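Section 4: Bedroom turnover, double room
Sornesach short-stay flats, housekeeping set-up guide
Rev. 11/6/20, K. Duda. Replaces the old laminated sheet, bin that one.

Before you start
Linen bag from the hall cupboard, one per room. Check the tag says DOUBLE, the queen sheets look the same folded and you'll only find out at the last corner.
Windows open first. Then strip.

4.1 Clear the bed
1. Anything a guest left on the bed comes off before you touch the linen. Clothes, chargers, books, all of it.
2. Shake each item out over the bed, not the floor. Earrings.
3. Worn or washed, can't tell? Treat as worn. Goes in a clear bag.
4. Shop tags still on: leave them on. Don't snip, don't fold into the laundry. New stuff gets its own bag so the guest can return it if they want.
5. Write room, date and your initials on the bag. Drop at Halina's desk by end of shift.

NOTE: If the guest is staying on, nothing gets bagged. Fold clothes loosely, put them on the chair, make the bed, put them back on the runner at the foot. Never in drawers.

CAUTION: Whites and navys never in the same wash bag. We lost 6 pillowcases that way in December and they're still a sort of dishwater colour.

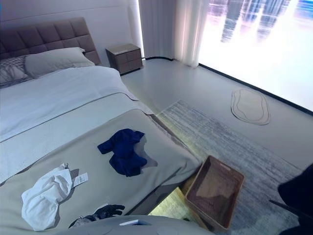
4.2 Make the bed
1. Protector, then fitted sheet. Head end corners first.
2. Duvet on, seam at the foot. Even drop both sides, check from the doorway.
3. Fold the top back once, one hand's width below the pillows. Straight line across. Smooth from the middle outward with your forearm.
4. Pillows against the headboard. Plain one lies lengthwise, patterned one goes next to it with a bit of overlap.
5. Runner across the lower half. Let it fold over the corner of the matress, don't tuck it. It creases if tucked and you'll be steaming it.

NOTE: Runners are dry clean. Pietrzak picks up Tuesdays. 10 spares on the top shelf, sign them out.

4.3 Headboard
Soft brush on the vac, low setting. Go along the rows, then down the grooves between the panels, dust sits in there. Spots: damp white cloth, dab only.

CAUTION: No Plinico spray on the headboard. It leaves a ring. Plinico is for the bathroom tiles and thats it.

4.4 Last look
Lamp on, curtains half. Lint roller over the runner. Look under the bed, both sides, get down properly.

Time allowed for the whole bedroom is around 70 minutes for a full turnover incl. floor. If you're running over, text Igor early so he can shuffle the next check-in.

Damage or stains that won't shift: photo, then the yellow form, then tell Trinity. Don't flip the duvet to hide it.

Section 5 is the bathroom.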